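The Case for Keeping the Old Computer

Opinion
By Helju Kazlauskienė

Every March the public library in Dadumville publishes its list of surplus property. Shelving, chairs and book carts appear on it, and so do desktop computers. This year the list was longer than usual, and most of the added lines were machines that still start, still print and still open a spreadsheet. They were listed because a replacement schedule adopted years ago says that a desktop is finished at a certain age.

It is the position of this column that such schedules should be retired before the computers are. A public body should replace equipment on the basis of its condition and the work it is asked to do. Age alone is a poor guide to either.

A desktop computer is among the few items in a modern office that an ordinary person can still open. The side comes off, and memory, storage, fans and power supplies can in most models be changed one at a time.

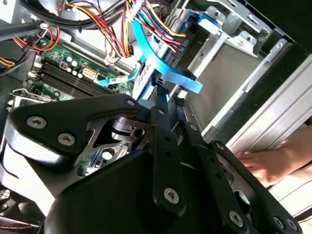

Inside an open desktop case.

The library district owns nearly 300 desktops. Its own maintenance record, which the district shared on request, shows that most service calls concern storage drives and power supplies. Neither part is costly, and neither failure says anything about the health of the rest of the machine. Yet under the present rule a computer that needs a drive in its final year is written off, and a new one is ordered in its place.

Ismael Batista, who manages equipment for the district, has argued for a different practice. He would inspect each machine every 12 months, repair what can be repaired for a fair price, and move slower computers to lighter duty. A desktop that struggles with design software may serve very well at a catalog station. His proposal has been before the board since last spring and has not yet been put to a vote.
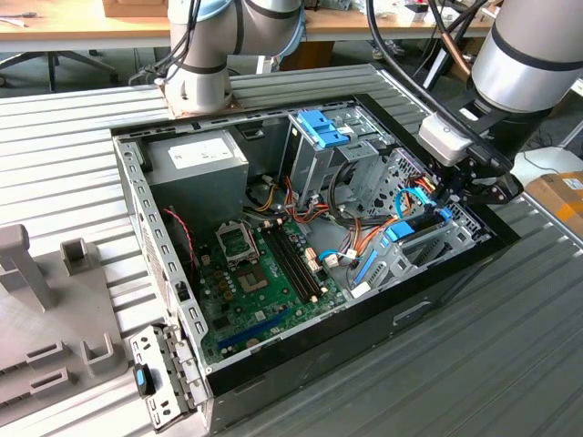
What the Objectors Say

The strongest objection is security. Old machines may be unable to run current operating systems, and a public network cannot carry computers that no longer receive updates. This is correct, and no responsible policy would ignore it. It is also a reason to retire particular machines at a particular time, and the inspection Mr. Batista proposes would identify them.

The second objection is labor. Aparecida Macedo, a member of the board, has pointed out that staff hours spent on repair are hours taken from the public. Her concern deserves a full answer, and the district should publish the hours along with the savings. My own expectation is that the figures will favor repair, though I would accept a result that went the other way.

A third objection is heard less often in public – that new equipment looks better to visitors and to donors. I do not think a library should be run on this basis. Readers come for a working screen and a quiet seat.

The board should take up the proposal at its next meeting, adopt it for a trial period, and print the results where any resident can read them.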